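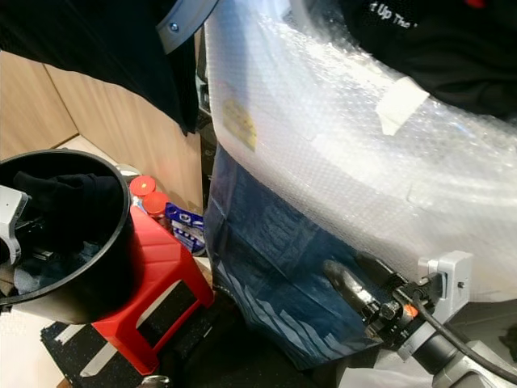 Notes by your instructor, Packaging and Shipping Basics 101, Dernent Community College
Handout for Unit 4: Cushioning, and how to choose it

Welcome back, everybody. Last unit we spent our time on boxes, and I know a few of you were itching to get to the soft stuff, so let's get into it. Please bring these notes with you to the workroom (Room 341, down the hall from the usual one) as we'll be working from the tables in the Polent reader and I won't be writing them on the board again.

What cushioning is for

When a parcel is dropped, the box stops very quickly and whatever is inside would like to keep going. A cushion gives the item a little more time and a little more distance in which to slow down. That is really all the physics you need for this course, although those of you who have taken Mechanics will recognize it and are welcome to feel smug. The longer the slowing-down takes, the smaller the force on the item.

Two things follow from this. A cushion has to be able to squash, and it has to have some squash left when the worst moment comes. If you pull your wrap so tight that the air cells are already flattened, you have used up your protection before the parcel leaves the building. And if the item is so heavy that it sinks straight through the cushion, it will meet the wall of the box with nothing in between. Students call this "bottoming out," and so does the trade, so you may write it in your answers with a clear conscience.

Surface protection and shock protection

People mix these up all the time, and I did too for my first few years in the business. Surface protection keeps a finish from being scratched or rubbed. Tissue, thin foam sheet and a single layer of small-cell wrap all do this well. Shock protection deals with drops and bumps, and it needs thickness. One turn of small-cell wrap around a heavy lamp base is surface protection only, however nice and puffy it looks on the bench.

As a rule, small cells go next to the item and large cells go outside them. The small ones follow curves and corners better. The large ones have more air in them and so more room to give way, but they are clumsy around handles and spouts, and you will find yourself using far too much tape if you start with them.

Which way do the bubbles face? I get asked this every term. For most goods, face them in toward the item, so the flat side is outside and slides easily into the box. With soft finishes or fresh varnish, put a plain sheet in between first. Air cells can leave a pattern of little rings on varnish that isn't fully cured, and I have a side table at home that proves it.

Tape and labels

Tape holds the wrap closed and does nothing else. Two or three short strips will nearly always do the job. Fold over one end of each strip to make a tab, and the person at the other end will think kindly of you. Never let tape touch the item itself.

A label that has to be read during transit belongs on the outside of the finished package. Labels underneath wrap are handy for matching a piece to its paperwork when you unpack, but the print can be hard to make out through the plastic, so write the item number again on the outer layer.

A longer case: the Leston chairs

The Leston furniture shop sent 52 dining chairs to a hotel and 10 of them arrived with damaged legs. The seats and backs were perfect. Each chair had been wrapped generously around the middle, where it was easy to wrap, and the legs had been given whatever was left on the roll. Read the full case in the Amin packet (the pages with the gray border) and think about where the load goes when a chair is set down hard on one foot. I'd like you to sketch it, and the sketch really doesn't need to be pretty.

Before the next class

Read the section on loose fill and paper in the Polent reader. Find something at home with an awkward shape – a teapot is ideal, a bicycle pump is fine – and write half a page on how you would wrap it, in what order, and with which materials. Please don't bring the item itself unless it's unbreakable.

Office hours are at 3:30 in the workroom through the end of May. Scissors go back in the blue drawer.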